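How to Resize a Metal Watch Bracelet With Pin-and-Collar Links

These steps cover bracelets held together by a straight pin and a small loose collar. Bracelets with screws need a different method. Check the side of a link before starting: a slotted head means a screw, a plain round end means a pin. The Lobo bracelet used for these notes has plain ends and arrows on the inside of the removable links.

What you need

Bracelet holder, plastic or nylon
Pin pusher with a 1 mm tip
Small brass hammer
Flat-nose pliers with smooth jaws
Spring bar tool
A shallow tray with a raised edge

1. Measure first

Put the watch on and close the clasp. Pinch the slack together on the underside of the wrist. Count the links that fold out of the way, then subtract one if you like a looser fit. Wrists swell in warm weather, so a bracelet sized in January can feel tight by June.

Remove links evenly from both sides of the clasp. If the number is odd, take the extra link from the six o'clock side. This keeps the clasp centered under the wrist.

2. Open the bracelet at the clasp

Compress the spring bar at one end of the clasp with the forked tip of the tool and ease the bracelet free. Keep a fingertip over the bar as it comes out. Put the bar in the tray at once.
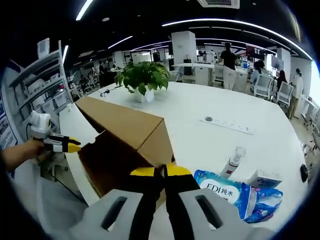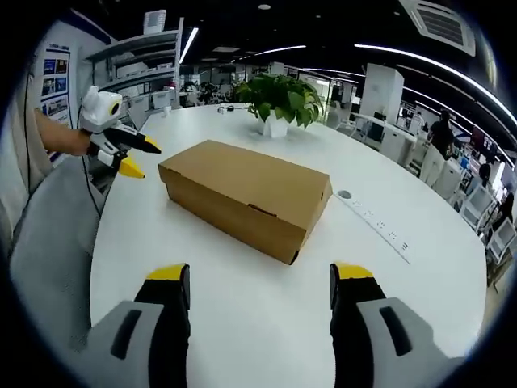 3. Push out the pins

Set the bracelet in the holder with the arrows pointing down. Seat the pusher on the pin and tap it lightly. The pin should move after two or three taps. If it does not, stop and check the direction of the arrow again — forcing a pin the wrong way will flare the link hole.

Pull the pin the rest of the way with the pliers. The collar sits in the center section of the link and may drop out by itself. It is shorter than a grain of rice. Lift the link slowly over the tray.

Repeat for the pin at the other end of the section being removed.

4. Rejoin the links

Place the collar back in the center section. Bring the two ends together and look through the hole to confirm that everything lines up. Insert the pin against the direction of the arrow and tap it until both ends sit just below the surface. A pin that goes in with no resistance at all has missed the collar. Take it out and start this step over.

5. Refit the clasp

Compress the spring bar and slide the bracelet back into the clasp. Listen for the click on each side, then pull firmly. For fine changes, move the bar to another hole in the clasp before removing any more links.

Store the spare links, pins and collars together in a labeled bag.

Notes by Murali Kamath. Collar measurements checked by Naa Sarpong.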